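Puten 2 Control Software – Set-up Guide
Section 12: Wrist view and shadow filtering
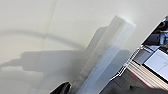
What does the shadow filter do?
It separates dark patches cast on a flat surface from the solid things that cast them, so the grasp planner only receives shapes it can close on.

We love this part of the software! Once the filter is tuned, a pale block on a pale surface becomes a perfectly good target, and the planner stops chasing gray outlines.

Before you start
Finish the camera calibration in Section 11. The Serkau viewer must be open and showing the live wrist stream.

1. Open Perception > Surfaces and click Fit Plane. Wait for the status line to read PLANE OK.

2. Open the Shadows tab and set Softness to 20. Low values suit crisp shadows; blurred ones, like the curved shadow a cable can throw, need more.

3. Turn on Edge Support. A long straight ridge between two faces is a wonderful cue – the filter gives it extra weight, even when half of one face is in shade.

4. Set Tool Mask to Auto. The mask hides the gripper tip when it pokes into the bottom of the view.

5. Click Preview. Solid objects are outlined in green and shadows are hatched.

6. Drag the Region handles until they sit inside the edge of the work surface. Clutter beyond the edge will otherwise show up as candidates.

7. Save the profile. Names can have up to 12 characters.

Note: If an object's near end is outside the view, the planner marks its length as OPEN and asks for a second viewpoint before it picks a grasp. Leave this setting on for long parts.

Note: Faint seams and creases in the surface are ignored by default. To keep them, check Fine Lines.

CAUTION: Preview does not stop motion. Press Hold before changing the region or the mask.

Error 641
The plane fit was lost. Press Hold, go back to step 1 and fit again. Strong glare near the tip of an object can trigger this error, so try lowering Exposure first.

Default profiles by Marites Ocampo and Latifa Zaki, Vandstead. Revised 22nd January.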